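3. Simulation Work in the Second-Year Project Course

3.1 Organization of the project

The Roler project is carried out by students in the second year of the automation program at Bandley. Students work in teams of 3 and share one simulated workcell, which was prepared by Aigars Mockus and is kept under version control on the department server. Each team is responsible for its own control script, its own log of test runs and a short written report. No team may change the workcell itself without the approval of the course instructor.

The course uses simulation for the full first half of the term. This choice was made on practical grounds — the department has 2 arms available for teaching, and earlier groups lost much of their time waiting for a turn. Students write and debug their motions on ordinary lab computers and move to the hardware in March.

Two views are rendered for every run. The close view, taken at the gripper, is the one students consult when they check the approach to an object and the opening of the fingers.

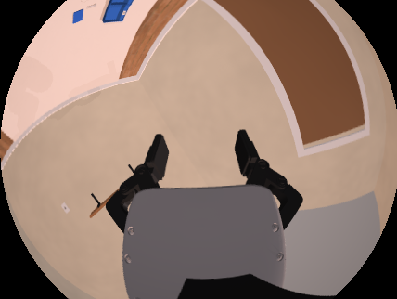

How is a team graded if its script fails during the final run?
The final run counts for part of the grade only. A team whose script fails submits its log and a written account of the fault, and the report is graded on the same scale as all others.

3.2 The sorting task

The task given to all teams is a sorting exercise. Small objects lie on a table beside a bin with three compartments, and the script must bring each object to the compartment assigned to it. The starting positions are drawn anew for each run, so a fixed list of coordinates does not earn a passing mark. Every team is allowed 240 seconds per run, and a score of 70 is needed to pass.

Teams were free to choose their own order of work. Most began with the larger objects and left the narrow ones for later. Rima Abou Jaoude, who supervised the lab hours, asked each team to explain this choice in the report before any code was reviewed. Several teams revised their plan at that point — in most cases to leave more clearance above the bin walls while the arm travels.

The wide view in Figure 2 shows the arm with its gripper open above the table, the divided bin below it, and a bolt, two dominoes and a blue box on the tabletop.

Figure 2. Wide view of the simulated workcell used in the sorting task.

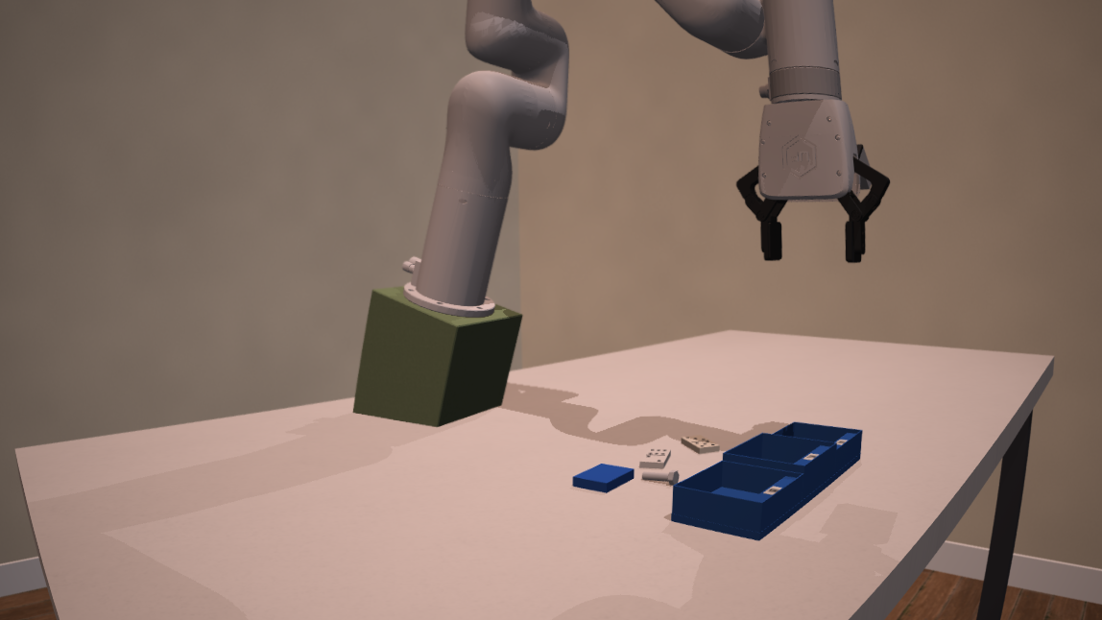 3.3 Collection of student logs

Logs were collected through Paju, the course submission system, and closed to further changes on 13/01/2026. Each log records the settings of the run, the order in which objects were attempted and the reason for any early stop. Entries made by hand were accepted when the automatic record was incomplete, and these are marked separately in the tables of Section 4.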